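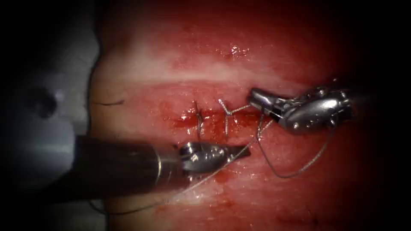 Two-arm suturing bench, build thread (page 3)

hexdriver_ol
Posted 21 March 2024

Status since January. Both arms are homed and running off one Kolev controller in the back bay at Bostholm. Grippers are Waredus wrists on second-hand shafts. The joint encoders are fine. The cable drive is not.

Backlash at the wrist pitch joint is the main problem. I command a reversal and the jaw sits still for more than 30 control ticks before it follows. On free motion you would never notice. On a needle regrasp the tip lands short and I end up nudging it in by hand from the console.

Things tried so far:
Pretension up by 2 turns on both pitch cables. Better, then worse again after a day.
Feedforward offset on direction change. Works at one wrist angle and overshoots at the others.
Slower approach. Helps, but a single stitch already takes forever.

Sutures go in tissue, not foam. Foam holds the thread too well and hides slack errors.

pawl_and_pin

What is the thread tension loop doing during all this? If you let the second arm hold position while the first one reverses, you are dumping the entire backlash into the thread. I would fix that before touching the pretension again.

hexdriver_ol

There is no tension loop. Second arm holds position, as you guessed. I have a motor current reading on the jaw and that's it.

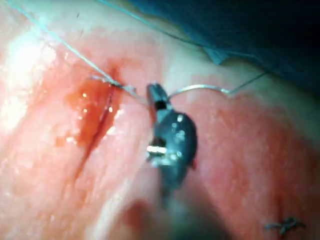 torvik

Can you get a usable tension estimate from motor current alone? Only if you characterize friction first. Run each joint through its range unloaded, log current against position and direction, and subtract that from the live reading. Expect it to drift as the cables bed in, so redo the sweep at the start of every session. It is good enough to catch a snag. It won't give you newtons.

pawl_and_pin

Disagree on "good enough." On a cable drive the friction changes with wrist angle and with load, so the unloaded sweep is wrong exactly when you care. Put a small load cell at the shaft mount and be done with it.

torvik

A load cell at the mount reads everything — shaft weight, cable pull, the arm accelerating. You would be subtracting a model there too.

hexdriver_ol

Ran the sweep last night. 311 samples per joint, both directions. Pitch hysteresis is clearly worse with the wrist bent past halfway, which supports pawl's point. Roll is nearly flat.

The other item is handoff. Passing thread between arms needs the two tips close together, and my hand-eye calibration is worst right where they meet.

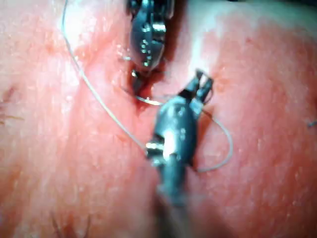
Vesela Berisha

Calibrate the arms to each other and skip the camera for handoff. Touch both tips to the same machined point, in several poses, and solve for the transform between bases. The camera error then drops out of the relative position. I'd still use it for finding the wound.

hexdriver_ol

Makes sense. I have a Hilon block with a conical seat that should do for the point.

pawl_and_pin

That fixes the geometry and leaves the backlash in. Your touch points will differ depending on which side you approached from.

Vesela Berisha

Approach from the same side every time, then repeat from the other side. The difference is your backlash figure for that pose.

hexdriver_ol

OK, order of work for the weekend. Comments welcome before I pull the covers off.

1. Replace both pitch cables, set tension, cycle overnight, set again. Log the current sweep before and after so there is something to compare. 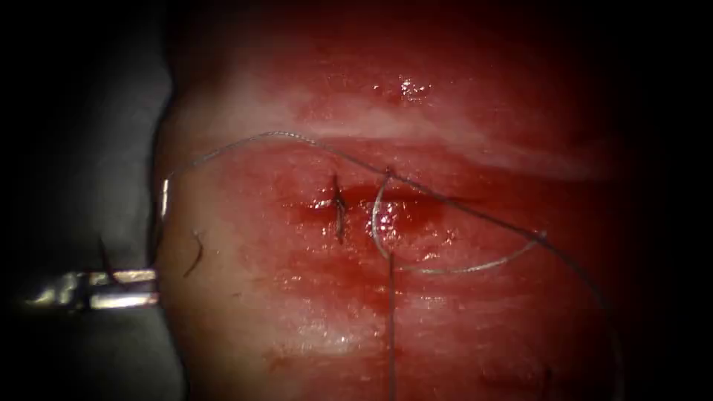

2. Base-to-base calibration on the Hilon block, both approach directions, at least 3 wrist angles.

3. Let the holding arm give way when estimated tension rises. Crude threshold to begin with.

torvik

Swap 2 and 3 if the cables are new. They will still be creeping.

pawl_and_pin

Leave the order alone. Just run 2 again afterward.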